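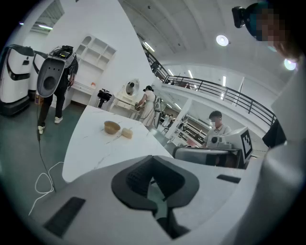 Can a player finish a full Jarkanar season in one sitting yet?
Almost. A quick season now runs to the last match day without a crash, and the only part that still stops people is the transfer window, where the loan screen can hang if you back out of it twice.

Progress report to the Kartha games fund, October

We are really happy with this stretch of work. When we last reported, Jarkanar was a set of menus with a league table stuck on the end (and a pretty ugly table at that). Now it plays like a management game! You pick a club, set a lineup, watch the text commentary roll by and then fret over your injuries until the next match.

Match engine
The new engine is in and it is a joy to tinker with. Tired players drop off late in the second half, and a bad pitch slows down short passing teams. We ran 300 test seasons overnight and the results looked like real football, apart from goalkeepers, who were winning far too many player awards. That's been toned down.

Leagues and clubs
All 4 divisions are playable, with promotion and relegation working both ways. The database holds over 200 clubs, all made up by us, each with its own colors, ground and budget. Clavby, a tiny club in the bottom division, has become the testers' favorite — it starts in debt and has one decent striker.

Saves and speed
Saving used to take long enough to go make coffee. We moved the save code over to Cirnus, our own small file library, and it now happens between screens. Old saves will not load in the new build, so testers have had to start over. They were very good about it.

Still behind
The youth academy is 2 weeks late. Generating young players is done, but scouting reports repeat the same phrases and need a lot more writing. Sound is mostly placeholder crowd noise.

Money
We are on budget. The part set aside for a second music track hasn't been touched, and we would like to move it to translation if the fund agrees. Spanish would come first, then Polish.

Next
Fix the loan screen, finish the academy, then open the test build to a bigger group. The new build goes up on Tuesday and your download key will still work.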